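4. Setting Up Your Talico Countertop Water Filter

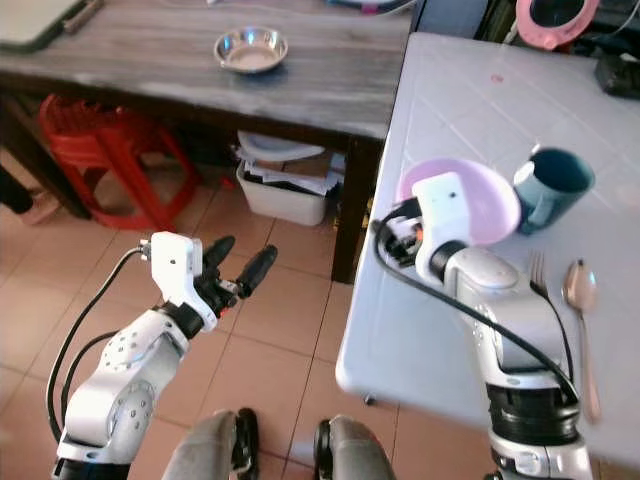
Read this section through once before you connect anything. Setup takes one person and needs no special tools. You will need a clean cloth, a bowl or pitcher that holds at least 2 quarts, and the parts bag packed under the filter body.

4.1 Choosing a location

Set the filter on a flat, level surface next to the sink. The supply hose must reach the faucet without being stretched. Leave enough room above the housing to lift the cap straight up when you change the cartridge.

Smooth surfaces such as glazed tile, sealed stone and laminate give the rubber feet the best grip. On a tiled surface, place all four feet on the tiles and keep them off the grout lines, or the unit may rock.

CAUTION: Do not place the filter over a stove, on top of a radiator, or in direct sunlight. Do not use it in a room where the temperature drops below freezing.

4.2 Preparing the cartridge

1. Wash your hands.
2. Remove the plastic wrap from the cartridge. Leave the blue end cap in place for now.
3. Turn the cap of the housing to the left and lift it off. Check that the black O-ring is seated in its groove. If it has come out, press it back in with your thumb, working from one side to the other.
4. Pull the blue end cap off the cartridge and throw it away.
5. Lower the cartridge into the housing, open end down, until it stops.
6. Replace the cap and turn it to the right until the two arrows meet. Hand tight is enough.

NOTE: Do not use a wrench on the cap. Overtightening can crack the threads, and this damage is not covered by the warranty.

4.3 Connecting to the faucet

1. Unscrew the aerator from the tip of your faucet. Keep it in case you move the filter later.
2. Look at the faucet threads. If they are on the outside, screw the diverter valve straight on. If they are on the inside, use the brass adapter from the parts bag first.
3. Push the white supply hose onto the diverter valve as far as the marked line, then slide the locking collar over it.
4. Turn the diverter lever to the upright position. In this position water comes out of the faucet as usual.
5. Run cold water and look for drips at the adapter. If you see any, turn the water off, remove the diverter, check the flat washer and refit it.

Pull-out spray faucets and faucets with a square outlet will not accept the diverter. The Clasau undersink kit, sold separately, fits these sinks. See Section 9.

4.4 First flush

1. Place the bowl or pitcher under the spout.
2. Open the cold tap halfway.
3. Turn the diverter lever toward the filter. Air will sputter from the spout at first.
4. Let the water run for 10 minutes, emptying the container as needed. The first water may look gray from loose carbon dust. You can use it on house plants.
5. Turn the lever upright and close the tap.

CAUTION: Use cold water only. Water pressure must not be higher than 60 psi. If your home has higher pressure, have a regulator installed before using the filter.

4.5 Setting the cartridge reminder

Each cartridge treats up to 400 gallons. Press and hold the button on the front of the base until the light blinks green, then let go. The light turns yellow when it is time to order a cartridge and red when the cartridge must be replaced.

If the light does not come on, check that the battery tab has been pulled out of the base. The battery door is on the underside. Empty the housing before tipping the unit over to reach it.

Section revised May 29, 2020. Replaces the setup sheet packed with earlier units.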